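We use cookies to keep you signed in and to measure traffic. By continuing to browse you accept our cookie policy. Accept / Manage settings

Open day at Droltix, two-arm insertion demo – notes and questions

I got to the Droltix open day on 23 September 2020 and spent most of it at the peg board station. Short version: two white arms, one on each side of a black table, five-finger style metal hands, a white board with blue pegs, raised plates and a few clear rectangular holders. The staff ran it in sessions with a break between, and you could stand at the rail and ask whatever you wanted. Write-up follows, corrections welcome.

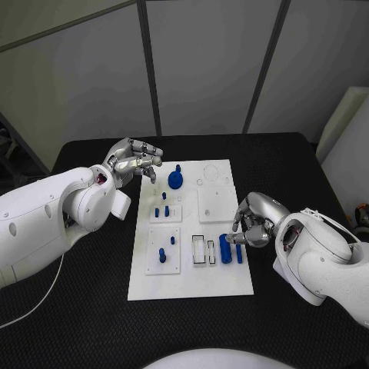

Saturnino Marín
Moderator, Manipulation and Grasping

The handout gives a control rate of 1000 Hz for the arm joints and says the hands run on a separate loop. It does not say how fast that one is. I asked and was told it would be in the October release notes.

What interested me was the fingertip work. On the big cylinder the right hand came down with the index finger extended and touched the top first. I took that as a contact check to fix the height before closing the grip. The person at the station would only say that contact is "one of the inputs".

The handout also lists 3664 recorded sessions on this board layout. No breakdown by part, and no success rate.

pegleg_kinematics wrote:

I was there too, earlier session. I don't agree on the contact check. To me it looked like a bad approach pose that happened to end on top of the part. If it were a height check you would expect it on every part, and I didn't see it on the small pegs.

S. Marín wrote:

Fair. I only saw it on the cylinder. The small pegs are a different case though, you can't put a fingertip flat on top of one of those and still have room for the thumb.

What I can say is that the idle hand was handled well. When one arm worked, the other held its fingers curled, up over the far left part of the board, clear of the path.

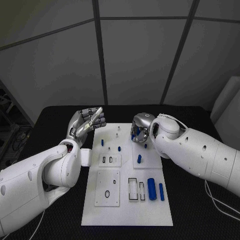

I asked whether that parking pose was taught or planned. Taught, apparently, with a keep-out volume around the other wrist. That costs you reach over the middle of the board, and I would like to know how they deal with a part that needs both hands.

oksanen_user_4 wrote:

We have the Oksanen hand on a single arm at work, and the cable over the wrist is what limits us, well before the keep-out volume does. Did they say anything about cable life? Those loops over the top of the wrist look familiar. We swap ours every 600 hours.

S. Marín wrote:

Nothing on cable life. I did ask whose hands they were and got no answer, so I won't guess.

Fostdale_Mike wrote:

I wouldn't read much into any of this. Known board, fixed lighting, plain background. A parallel gripper would do pegs faster and at a fraction of the price. We had the Dondby people in last year with the same pitch and it came to nothing on the line.

pegleg_kinematics wrote:

A parallel gripper would do the pegs, yes. I'd like to see it go from the thick cylinder to the thin rod to the gear without a jaw change.

S. Marín wrote:

The gear is the better argument. It's a blue disk with a ridged edge, and the right hand carried it between its fingers, bent down from the wrist, low over the board.

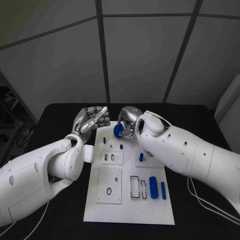 With a grip like that the fingers sit close to the surface, so the last part of the placement has to be either a release or a push. I would pick the release and then a press with one finger. I had to leave before I could watch enough of them to say which one they use.

On cost I agree with Mike. They had no price on the handout, and "contact sales" is never a small number.

Fostdale_Mike wrote:

So we have a rate, a session count and no success figure. I'd ask for 1000 consecutive placements with the board moved between runs. If they publish that I'll go to the next one.

oksanen_user_4 wrote:

Moved and rotated, please. And with the cables logged.

pegleg_kinematics wrote:

I've still got the contact card from the station. I'll send them both questions, plus the one on the height check, and post whatever comes back.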